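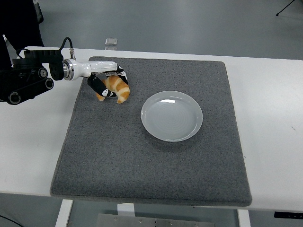

Reading time: 3 min

Plating cell for bakery counters and staff canteens

A croissant is a mean thing to ask a machine to pick up. It bends, it flakes, no two have quite the same curve, and if you squeeze a little too hard you have crumbs and an unhappy customer. We have spent a lot of time on that one pastry, and we're happy to say the Cliltutent plating cell now handles it as part of its normal menu. One arm, two fingers, a felt mat and a plate. The fingers close across the layers, lift, and carry the pastry over to the china.

We build the cell for places that put out a lot of breakfast from one counter: staff canteens, hotel kitchens, training centers, bakery cafes with a lunch crowd. It does a small job, and does it all morning.

What it takes over

Plating is the part of the shift most counter people tell us they'd gladly give away. You stand in one spot, reach, turn, set down, and reach again, usually while somebody is asking you where the oat milk is. At the Volstead canteen, where the first cell went in last September, the early crew used to put one person on plates from opening until the rush was over. That person now works the front. They talk to people, keep the coffee side moving and get to the allergy questions before a line builds up. The crew still bakes, still fills the trays and still decides what looks good enough to go out. Anything squashed or too dark gets pulled by hand before it reaches the arm, and we'd like it to stay that way – a baker's eye is better than ours.

Some of the jobs change in ways we didn't expect. Two people at Volstead now do all the teaching of new items, and they have become very good at it. They know that an almond croissant wants to be held nearer the middle, and that a cheese roll straight from the oven needs a few minutes first. We have put several of their settings into the standard menu.

Teaching a new item

You move the arm by hand to the grip you want, press save, and do the same for the place where the item goes down. Plan on 15 minutes for something simple like a roll and longer for anything with a glaze. No coding. The cell stores up to 32 items, each with its own grip width and squeeze limit, and you can copy one item to start another.

The mat

People ask about the mat more than anything else! It's thick gray felt with a bound edge. Plates set down quietly on it and don't creep, which matters a great deal when a plate has to be where the arm thinks it is. It lifts off for cleaning, and every cell ships with a spare. Shake it out at the end of the shift, and wash it cold when it needs more than that.

Living with it

The cell runs at a walking-pace setting when people are working beside it and stops on contact. Put the stop button where the shortest person on the crew can reach it without leaning. We suggest 3 training sessions with the whole shift, including the people who will never teach it anything, as they're the ones who will be standing next to it. Finger pads are wiped down between batches and swapped every 3000 picks; the screen gives a reminder, and the swap needs no tools.

Things it doesn't do well yet: powdered sugar (it gets everywhere), anything with a soft cream top, and very small cookies stacked flat. The team at our Zurholm workshop is working on the cookies.

Seeing one

Badawi handles installation and service visits, and can bring a demo cell to your kitchen for a morning. Have your own pastries ready, and your own plates too if they are an odd shape. The next open demo at Zurholm is Thu 21 November, starting at breakfast time. Bring the people who will be working with it.

We use cookies to remember your language and region. Accept | Settings

© Cliltutent. All rights reserved. Contact | Service | Back to top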